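How to Work Out the Real Cost of a Skin Care Order from an Overseas Shop

Saturday, October 3, 2020
By Veronika Pálfi

A sale price on a product page is only part of what you pay. By the time shipping, card fees and import tax are added, a cleanser that looked like a bargain can cost more than the same bottle at a local drugstore. These steps take a few minutes and work for any shop that ships from abroad.

What you need before you start

A cart with everything you plan to buy, a calculator, and the price of the same or similar products in a shop near you. If you have ordered from the same place before, find the old confirmation email too. It will show how shipping was charged and whether tax was collected at checkout.

Step 1. Find the price per ounce

Sale pages like to compare the sale price with the list price. Ignore the list price. Divide the sale price by the number of fluid ounces in the bottle, and do the same for the local product. Solid and cream products are often sold by weight, so compare those by ounce of weight and keep them apart from the liquids.

Look at the size closely. The Germont day lotion comes in a 2 ounce bottle and a travel tube, and the photos on most shop pages look the same for both. Barnabás Takács wrote to me in July after ordering three of the tubes at what he thought was the bottle price. The size was in the product title, but after the brand, the scent and the skin type.

Step 2. Check what the discount applies to

There are three common kinds. A product discount is already in the price you see. A cart discount comes off at checkout, sometimes only when you reach a minimum. A code discount needs to be typed in, and many codes leave out items that are already marked down.

Add the items to the cart and apply the code before you do any more math. If the total doesn't change, open the terms for the code and look for a list of excluded brands. Fimano is left out of a lot of codes, and so are most gift sets.

Step 3. Add shipping

Go far enough into checkout to enter your address. You don't have to pay to see the rate. Write down the cheapest rate and the cheapest rate with tracking, because these are often different.

Most shops charge by weight. Glass jars and pump bottles are heavy, and one extra jar may move the box into the next weight band. Take one item out of the cart and see if shipping drops. If it drops by more than the item is worth to you, leave it out.

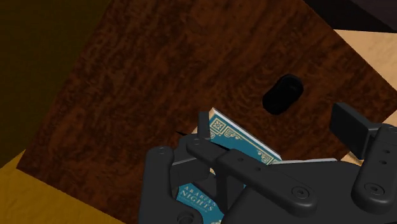 Step 4. Add import tax and handling

Rules are different in every country and they change, so look up the current limit on your own customs website. You need two things: the order value below which no tax is charged, and the rate above it. Check whether shipping counts toward the value. In many places it does.

The carrier may add a handling fee on top. This is a flat amount, so it hurts a small order the most. Chaimae Metwally asked about splitting one large order into two small ones to stay under the limit. Be careful with this. Orders placed close together may be treated as one, and you pay shipping twice.

Step 5. Add the card fee

If the shop charges in another currency, your bank may take a percentage. Look in the fee table for your card. When the checkout page offers to charge you in your own currency, compare that total with your bank's rate before you say yes. The shop's rate is usually worse.

Step 6. Put the total back on each item

Add up shipping, tax and fees. Divide that by the product total, then raise each item's price by the same share.

Say the products come to 200 dollars and the final charge, with everything, is 277. The extras are 77 dollars, or 38.5 percent of the product total. A serum marked at 20 dollars really costs 27.70. That is the number to hold up against the local price.

Do this item by item. Usually a few things are still worth ordering and the rest aren't. For me the Drorix serum stays in the cart most of the time, and the cleansers almost never do — they are cheap at home and heavy to ship.

Before you pay

Look for an expiration date policy. Deep discounts are often on stock with a short date, and a shop should tell you the date if you ask.

Read the return rules for opened products. Some shops refund a product that causes a reaction, and others want it sent back at your cost.

Save the product page as a PDF, with the price showing. Robel Endale got a price difference back from Fekete because he had a saved copy from the day he ordered.

Check the ingredient list against anything you react to. Formulas sold in different countries under the same name are sometimes different.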